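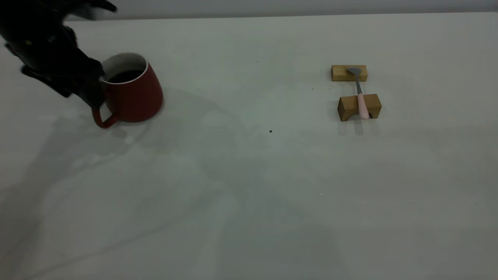
Home | News | Labs | Reviews | Events | Contact

Plovico and Soltow hands go head to head in Brisancombe

September 6, 2022

Print this article | E-mail this article

I spent most of yesterday in the Brisancombe test lab drinking bad tea and watching two robot hands take turns at the breakfast dishes, and I had a great time, so forgive me if this runs on a bit.

The lab has been trying to decide which gripper to buy for its arms. On one side is the Plovico, a multi-fingered hand with a lot of joints and (I'm told) a lot of cable to go wrong. On the other is the Soltow, a plain two-jaw gripper that opens, closes and costs a good deal less. Both went on the same arm and ran off the same controller, a Đặng unit the lab bought back in January and has only now gotten to behave.

Ohemaa Quaye set up the tasks, and she went for kitchen stuff because everyone in the building has an opinion on how to pick up a mug. There's a red mug with a skinny little handle, and there's a spoon with a pink handle that lies across two wooden blocks so the fingers have something to get under. You'd think the spoon would be the easy one. I sure did!

Each gripper got 84 tries at the mug and 84 at the spoon. A try counted if the thing was lifted, moved across the table and put down upright (or, for the spoon, put down on the blocks again) without anybody stepping in. On the mug the Plovico managed 76 and the Soltow 60. Quaye said most of the Soltow's misses came from the same place: the jaws met the curve of the mug a touch too low, where it gets wider, and the whole thing started to turn. The Plovico has enough finger to wrap around near the top, and it seems to forgive a sloppy approach.

Then came the spoon, and the fancy hand had a rough afternoon. It kept bumping the near block with a finger it wasn't even using. The Soltow just came straight down over the gap, shut its jaws on the metal neck and went up. Seven misses for the whole run! I asked for the Plovico's spoon score and got a look, and then a promise that I'd have it once they'd redone the tries where the block got knocked out of line. Fair enough.

Narendra Sengar looks after the camera side of things and he had a different gripe. The setup uses one fixed camera, and when the arm reaches in over the mug it hides a good part of what the software wants to look at. The bigger the hand, the worse it gets. He'd like a second camera down low on the other side, or a small one on the wrist, and he thinks some of the Plovico's bumps would go away with no change to the hand at all. Quaye isn't so sure. They had a pretty lively talk about it over the sandwiches, and I learned more from that than from the spec sheets.

The pale tabletop came up too. Sengar says the arm throws a big soft shadow over it and the software sometimes took the edge of the shadow for the edge of something real. He moved a lamp before lunch and thought it helped, though they haven't run the numbers on it yet.

As for which one they'll buy, I couldn't get a straight answer. Quaye leans toward the Plovico for anything round and would keep a Soltow in the drawer for flatware and tools. Swapping them takes four bolts and a connector, plus a fresh calibration, and she was grumbling about the calibration before I'd even asked. Price is the other thing, and she wouldn't give me the quote.

Next up is a run with both grippers at a slower arm speed, then a go with the second camera if Sengar gets his way. I've asked to come back for that one, and I'm bringing my own tea.

Print this article | E-mail this article

Back to News | Previous | Next | Top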